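**Week 4 handout - Screen capture and frame rates**

Bring headphones on Friday, and please install Cavent before you come in (the free build is fine, you don't need the add-ons).

Last week we got everybody recording. This week is my favorite part of the course, where we look inside the file and find out why one clip is tiny and plays like butter while another eats half your drive!

## 1. Container and codec

The container is the box: AVI, MP4, MKV. The codec is how the pictures get squeezed before they go in. Two MP4 files can hold completely different things, and that's why "it's an MP4" never tells you whether it will open. In Cavent, look under File > Stream Info. Write down both.

## 2. Frame rate

- A still slide needs very little. Try 5 frames per second and see if you can even tell.
- Mouse movement starts to feel natural in the teens.
- Games and scrolling want 30 or more.

Cavent lets you save a frame every so often as a separate still. Set the gap to 33 seconds for the lab, so we all get comparable folders.

## 3. Bitrate

Here comes the fun bit. Record the same 100 seconds twice, once at "Low" and once at "High," then compare sizes. My low file came out at 100 MB and the high one at 224 MB, and on a plain desktop I really couldn't see the difference. Try it again with a video playing in the window - now you will!

Flat areas compress beautifully. Grain, speckle and fine texture are hard work for any codec, so a busy surface next to a smooth one makes a great test still. Zoom in to 400% and look along the borders for little blocks. 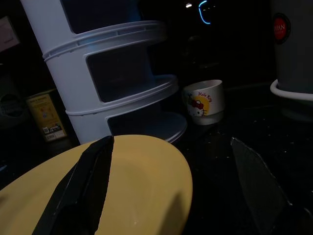 *Fig. 4.1 Smooth yellow plate, speckled dark countertop.*

## 4. Lab task

1. Open the Gimevik sample folder on the shared drive.
2. Convert `clip_b` with the Sugawara preset, then with Dusenard.
3. Note file size, conversion time and anything ugly you spot.
4. Upload your table as plain text.

If Dusenard crashes at the audio step, turn off "Match source" and run it again. Known bug, still there in the June build.

Reading for next time: chapter 6, skip the part on capture cards.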